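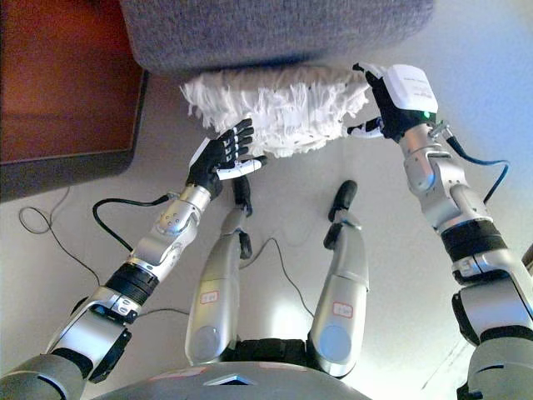 May, hand comparison, afternoon session

Second round with the five-fingered hands on the white fringe thing at the gray chair. I'd been putting this off – soft stringy stuff is where both controllers get weird – but Brayden wanted numbers before we pick one, so off we went!

Set A was the stock Katar controller, set B the Wirnum build Tomás Loureiro has been poking at (grip force limit at 200 on both, same units as last month). We did 11 tries on each. Katar closes fast and tends to comb through the strands before it has hold of anything. Wirnum is slower and I like it a lot more, but it stalled twice at the thumb and I had to restart the whole hand node. Annoying.

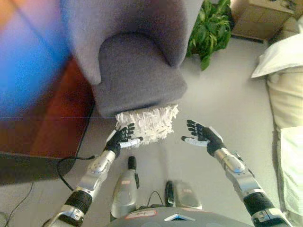
Palm-up from underneath beats coming in from the side, with either controller. I'd still like the thumbs to start further open, and the head camera loses the fringe edge when the wrists come in close – Tomás thinks a lower exposure would help, I'm not so sure.

Logs are on Gulley, runs 126 and up. Ignore 613, I typed that one in wrong.

To do: thumb stall, then ask Bélanger if they still have the rubber fingertips.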